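Foro Taller y Automatización > Celdas robotizadas > Mantenimiento y puesta a punto

Tema: La celda de desmontaje pierde la referencia en Z a media tarde

tuercafloja escribió:

Buenas a todos. Llevo desde octubre con una celda de desmontaje de ordenadores en la nave de Workham y me está volviendo loco una cosa. Brazo de sobremesa, pinza negra de dos dedos, cámara pequeña en la muñeca y una mesa metálica acanalada donde ponemos el equipo abierto y, al lado, las piezas que van saliendo. Por la mañana va fina. A partir de las cuatro empieza a bajar 2 mm de más y los dedos se me acercan a la placa bastante más de lo que me gustaría.

He recalibrado la muñeca tres veces. Dura un día y vuelta a empezar. ¿Alguna idea antes de que desmonte la pinza entera?

marisol_plc escribió:

¿A las cuatro siempre? ¿Os da el sol por algún lado? Te lo digo porque en la nuestra el problema era la luz, que se colaba por un lucernario, pegaba en el metal y la cámara veía lo que le daba la gana. Tapamos con un cartón y santas pascuas.

fuad_alemneh escribió:

Yo miraría antes la mecánica. Un error de 2 mm en Z y siempre hacia el mismo lado me suena a tornillo flojo en la brida, o a los dedos, que se van abriendo con el uso. Marca los tornillos con rotulador, haz un turno completo y mira si la raya sigue alineada. Cinco minutos de trabajo.

Y lo de recalibrar cada día, fatal. Estás tapando el síntoma.

tuercafloja escribió:

Marisol, pues sí que entra luz por el portón, y por la tarde más. Fuad, marcados están desde esta mañana, a ver qué sale. Lo de recalibrar ya sé que es un parche, pero tengo que sacar equipos, no me riñas :)

Por dar más datos: el brazo lleva 1.251 ciclos desde la última revisión. El manual de la casa dice que se revise a los 1.395, así que en teoría voy dentro.

elikem.akpalu escribió:

Hola. Yo no me fiaría nada de ese contador. En Clarnwood tenemos una celda parecida y los ciclos que aborta el programa no se suman, o sea que puedes llevar bastantes más. Revisa el registro.

Sobre la luz estoy con Marisol. Una superficie con canales es lo peor que le puedes poner a una cámara de muñeca: cada canal te devuelve un brillo distinto. Nosotros cubrimos la mesa con una plancha gris mate y se acabó.

fuad_alemneh escribió:

No estoy de acuerdo, Elikem. Si fuera la luz tendría errores en X e Y y además a saltos, según el brillo que pillara. Este error es constante y en Z. Eso es mecánico aquí y en Lima.

elikem.akpalu escribió:

Depende de cómo saque la altura. Si la calcula por el tamaño aparente de una referencia y el borde se le come por el brillo, te da un error en Z precioso y bastante constante. Lo he sufrido.

tuercafloja escribió:

Ojo, que Elikem puede tener razón. La altura la saco justo así, por tamaño, con el marco del chasis como referencia. Y el marco es metal plateado, claro.

Os cuento cómo lo tengo montado, que igual se ve el fallo. El chasis va a la derecha, abierto y visto desde arriba, y a la izquierda, encima de lo acanalado, dejo la pieza grande de plástico gris y el resto de lo que se quita. El punto de aproximación cae junto al larguero, en la esquina de abajo a la izquierda de la placa, y ahí es donde paso miedo.

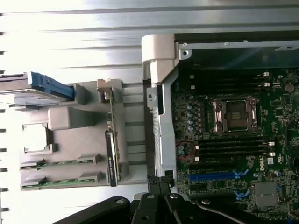

He probado a subir ese punto y a bajar la velocidad al 33 % en el último tramo. Con eso no toca nada, pero el ciclo se me alarga una barbaridad y el jefe de turno ya me ha mirado raro. Esta tarde pongo un cartón en el portón y repito las medidas con el mismo equipo, sin tocar la calibración.

marisol_plc escribió:

¡Cartón al poder! Y apunta la hora de cada medida, que luego no hay quien se acuerde.

virari_taller escribió:

Me meto un momento. Aparte de todo esto, limpiad la lente. A mí se me ensució con polvo de los equipos y estuve una semana cambiando parámetros como un idiota. Paño de microfibra y listo.

tuercafloja escribió:

Actualizo. Lente limpia (estaba asquerosa, gracias virari). Las rayas de los tornillos siguen alineadas, todas menos una – la del tornillo de atrás de la brida, que se ha movido un pelín. Lo he apretado al par que toca. Y con el cartón puesto, a las cinco y media el error era de medio milímetro.

fuad_alemneh escribió:

¿Ves? El tornillo.

elikem.akpalu escribió:

¿Ves? El cartón.

tuercafloja escribió:

Ya, lo he hecho todo a la vez y ahora no sé quién de los dos gana. Mañana quito el cartón, dejo el tornillo apretado y mido cada hora. También he mirado el registro y hay ciclos abortados sin contar, así que adelanto la revisión. Si alguien tiene la hoja de engrase de Gudeta para la muñeca, que me mande un privado, porque la mía está ilegible.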